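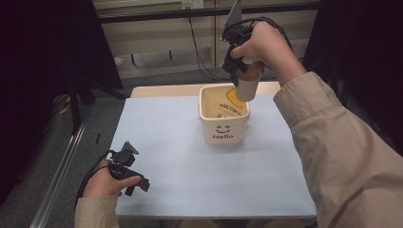
What can I do with a little desk bin for craft night?
Posted by Maricica Pop, 13/08/2022

I just got one of those small square plastic bins with a smiley face and "Hello" on the front, and I love it! We go through a lot of paper cups at craft night (glue, paint water, beads) and I want this on the table for the empties. Do I need a liner? And will it tip over? There are 8 of us and we get pretty lively.

Sixten Magnusson
Liner, yes, if there's paint involved! I use plain bread bags and fold the top over the rim. Stack the cups before you drop them in — you'll fit so many more. For tipping, put a flat stone under the liner. Mine has sat on the table through 2 years of kids' parties and I still smile at it every time. 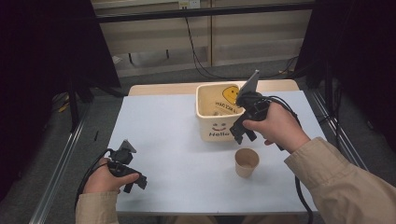

Smiley bin and a small brown cup on the covered table

Zamfira Barbu
I skip the liner because I like seeing the yellow smiley inside, the one with HAVE A NICE DAY. Dump any water in the sink first and rinse the bin after, it takes 30 seconds. An old sheet over the table is great too, just shake it out when you're done!

Bogdan Pîrvu
get two, one for paper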